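ok wallpaper thread bc three of you asked and I keep typing the same thing in DMs

1/ I hang paper for a living. Mostly small rooms, mostly powder baths and closets. This is about big florals, the busy kind, and why people get scared of them in small spaces

2/ the old rule is small room = small print. I don't buy it. A tiny print in a tiny room goes to mush from the doorway. Big flowers you can read from the hall. Done it 7 times this year and only one person asked me to take it down (she hated the color, not the size)

3/ buy an extra roll. Buy it. Same batch number. I had a Mirkau job in December, ran short by one strip behind the door, new roll came in pinker. You could see it from the stairs

4/ big repeats eat paper. Your calculator app says four rolls, the pattern says six. Look for the repeat on the label BEFORE you order. If it says drop match add more

5/ corners. Never wrap a full strip around an inside corner, walls are not straight, yours aren't either. Cut it so a little bit turns, then start the next wall with a fresh plumb line and overlap. On a busy floral the overlap dissapears. On stripes, good luck

6/ where to put your best flower. Most people start in a corner and let it land wherever. Start from the spot your eye hits first. For a back wall I want a full bloom up high and whole, not chopped in half by the ceiling

7/ white or off white ground with lots of pink and a bit of pale blue is the easiest to live with imo. Dark grounds look great in photos and then you're in there at 6am brushing your teeth in a cave
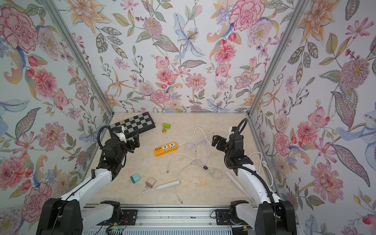
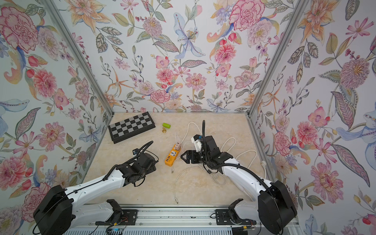
same floral on all three walls, pale ground, in both of these

8/ three walls or one? If the space is a nook or a box, do all three. One papered wall in a nook looks like you ran out of money. In a bigger room one is fine

9/ paste. I use Overgaard for heavy stuff and Hilent for anything thin. Hilent is slower to grab so you get time to slide the pattern into place. Let it rest after pasting, booked, the full time on the sheet. I know you want to skip that. Bubbles

10/ blade: new one every strip. Every. Strip. A pack of 100 costs less than one torn peony

11/ someone asked what it costs. Last powder bath, paper plus me was 1,075. Paper alone was 234 of that, on sale. Prep was most of the rest, old paint was glossy and needed sanding and primer

12/ prime even if the wall looks fine. Whoever takes it down in ten years will thank you, might be you

13/ peel and stick: ok for renters, ok for shelves backs. I would not do a whole bathroom with it. Steam gets in at the seams and the edges start to curl

14/ the Bisik sample books are good btw, big pages, you can tape one up for a week and look at it morning and night. Get two pages and put them side by side so you see how the repeat meets

15/ trim color: pick it out of the leaves, not the flowers. Grey green goes with everything. Pink trim next to pink flowers is a lot, unless you want a lot, in which case go for it

ok gotta run, paste is timing out. Ceilings another day, yes you can paper them, no it is not fun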